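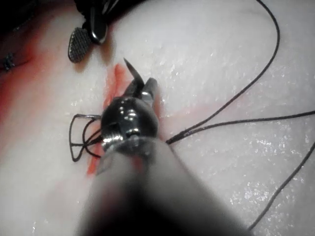 Nimik abre as portas em Galovcombe e leva o curso de primeiros pontos a mais gente

Galovcombe, fevereiro - Olá a todos! Escrevo em nome da equipa da Nimik, e desta vez a notícia é grande (para nós, pelo menos): abrimos finalmente o nosso segundo espaço de formação, em Galovcombe, a dois passos da estação e por cima da antiga papelaria. Quem nos conhece de Nanville sabe que andávamos há muito tempo a falar nisto, e confesso que já havia quem nos perguntasse se a coisa ia mesmo para a frente. Foi!

Para quem nunca ouviu falar de nós, uma apresentação rápida. A Nimik organiza cursos curtos de prática clínica para estudantes de enfermagem, de medicina e de veterinária, e também para profissionais que estiveram uns anos fora e querem voltar a ter mão. Começámos em Nanville com duas mesas emprestadas e um armário que não fechava. No ano passado passaram por lá 422 pessoas, e a lista de espera ficou tão comprida que deixei de a imprimir.

O curso que mais nos pedem é o de primeiros pontos, e é com ele que arrancamos em Galovcombe. São duas manhãs, com grupos pequenos, muita repetição e pouca conversa teórica. Trabalhamos o ponto simples, o ponto de colchoeiro e a sutura contínua, e gastamos um bom bocado da primeira manhã só com a forma de segurar o porta-agulhas e o ângulo a que a agulha entra. Parece pouco, eu sei! Mas é aí que quase todos os alunos emperram, e prefiro perder uma hora nisso do que passar o resto do curso a corrigir pulsos torcidos.

A sala nova tem outra coisa de que gosto muito: luz. Em Nanville trabalhávamos num rés-do-chão com uma janela virada para um muro, e em Galovcombe temos janelas de ponta a ponta. Há também uma copa a sério, com café incluído no preço da inscrição, e um cacifo para cada aluno. O elevador é pequeno mas funciona, e a entrada pela rua de trás não tem degraus.

Ao mesmo tempo lançamos o Caderno Shearer, que é o nosso manual de exercícios para fazer em casa. Tem 40 páginas, argolas para ficar aberto em cima da mesa e espaço para apontamentos - era o pedido mais repetido nos questionários de fim de curso. A primeira tiragem é de 500 exemplares. Quem se inscrever no curso recebe um sem pagar mais nada, e quem só quiser o caderno pode levantá-lo em qualquer das duas salas.

E os preços? Ficam iguais aos de Nanville. Pensámos bastante nisso, porque a renda em Galovcombe é mais alta, mas não me parecia justo cobrar de maneira diferente pelo mesmo curso. Os estudantes continuam a ter desconto com o cartão da escola, e quem já fez uma formação connosco pode repetir a segunda manhã a metade do preço, desde que haja lugar.

As inscrições abrem na terça-feira, às nove da manhã, na página da Nimik e ao balcão de Nanville. Por telefone também aceitamos, mas peço alguma paciência na primeira hora, que a linha é só uma. Na inscrição é preciso indicar a área de estudo ou de trabalho e dizer se é canhoto ou canhota, para prepararmos o lugar e juntarmos a pessoa a um formador que também o seja (temos dois, e são ótimos).

O curso de Nanville mantém-se como estava, com as mesmas horas e a mesma equipa. Escolas que queiram trazer uma turma inteira devem falar connosco antes de marcar transporte, porque essas sessões ficam para a tarde e têm calendário próprio.

Contacto para a imprensa: gabinete de comunicação da Nimik, Nanville. Recebemos jornalistas na sala de Galovcombe durante todo o mês, com marcação.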